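Re: [training-admin] Module 3 prerequisites and the Frota export

> The Irton syllabus lists the practice paper as a prerequisite for module 3.
> Our Frota export shows it as optional. Which one do we book against?

Book against the syllabus. The Frota export carries the old field until the November refresh, so ignore that column.

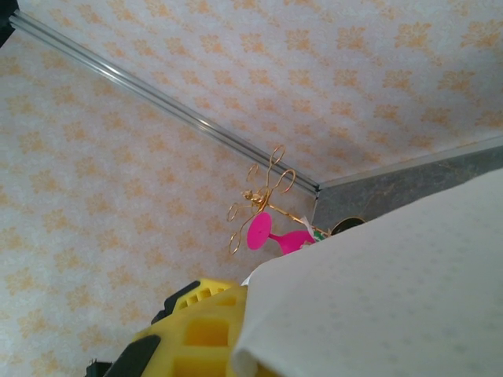
White cloth and yellow gripper

For the Broltisholm cohort, the attendance rule is 8 of 13 sessions. Anyone below that repeats the module but keeps their coursework marks. Brolason invoices on enrolment, so a repeat needs a new order line.

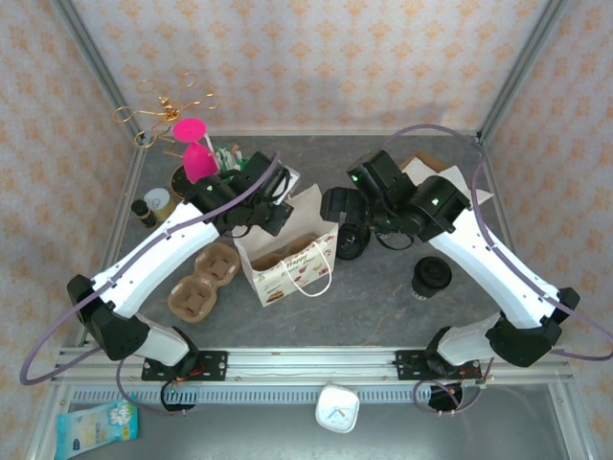
Session times are unchanged, with the live part closing at 1745. Joining packs go out by post this term, one per delegate. A white paper bag like the one in the middle of the table is fine for handing packs over at the desk, but please put the delegate number on the outside. Certificates are not to go in the pack.

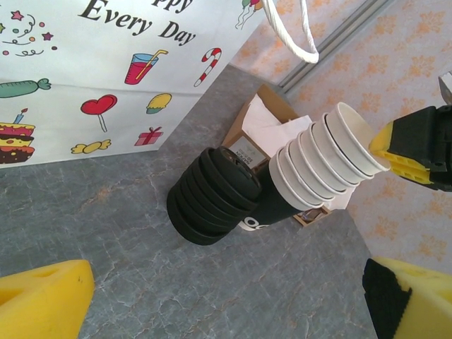
Nested white paper cups, held sideways

Exam vouchers are a separate matter. They are valid for one sitting and cannot be moved between cohorts. Send transfer requests to the Irton desk before the voucher is activated.
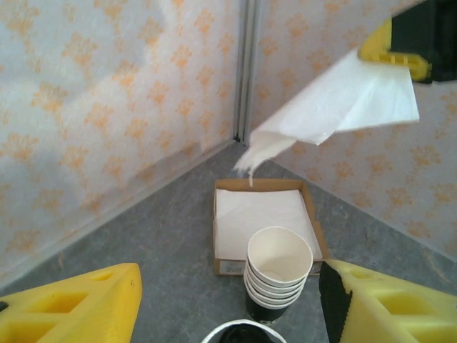
Corner of the two patterned panels

If your export still shows module 3 as open to all after the refresh, send me the header row and the cohort code. I do not need the full file.

Training admin, Broltisholm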